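Subject: Re: [brurkton-singers] Learning alto lines by ear
Date: 2019-02-09

Hi all,

On the learn-by-ear thread, someone wrote:

> I joined in the spring and I don't read music at all. The practice
> tracks are great but I find that by the time I've got my line into
> my head, the sopranos come in beside me at rehearsal and it's gone
> again. Does anyone have a method that doesn't involve a theory
> course? I'm on the alto part for the Funent set and bar 14 is
> eating me alive.

Oh, bar 14! You have all my sympathy. I've sung alto for years and I do read (slowly, with a finger on the page) and that bar still gets me one time in three. It's the leap down straight after the held note. Everything in your body wants to go up with the tune and the part goes the other way.

What finally worked for me was learning it backwards. Start with the last two notes of the phrase and sing them until they're boring. Then add the note before, and sing through to the end. Then the one before that. You're always heading toward something you already know, so the scary bit comes first and the rest feels like coasting home. I did the whole second page of the Funent this way over a week of washing dishes and I can still sing it cold.

The other thing is to stop listening to your own part so much! I know how that sounds. Once you can get through your line alone, put on the soprano track and sing alto over the top of it. It'll be horrible the first few goes. Start very quietly, keep one finger in one ear if you need to, and then swap ears. After a few days the soprano tune starts to feel like a handrail instead of a truck coming at you.

I've started marking breaths on my copy in coloured pencil too, even in places where I'm sure I'll remember. Blue for a proper breath, green for a sneaky one. If you're working by ear you can do the same on a lyric sheet, with little arrows up and down over the words for where the line goes. Mine for the Amegashie lullaby is almost all arrows and I wouldn't trade it for the printed score. 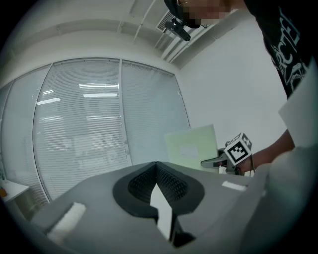 Black T-shirt with the white lettering.

For anyone who wants more practice, the Brosex hall has the small room with the piano free before rehearsal, and I'd be very happy to go over alto lines with whoever turns up. Tenors welcome as well, you poor things, I've seen your page three. Bring water and a pencil. If you've got a recording app on your phone, bring that too, because hearing yourself back is awful for a minute and then really useful.

One question back to the list: does anyone have a slower version of the track for the lullaby? The one in the shared folder goes at such a clip that I can't fit the words of the second verse in, and I'd love one with the alto a bit louder in the mix. I can have a go at making one myself on the keyboard if there isn't one, but my timing is not to be relied on past the key change.

And please don't give up on the Funent. When all four parts land on that last chord it's the best noise we make, and I want you in it in May!

Cheers from the back row,
an alto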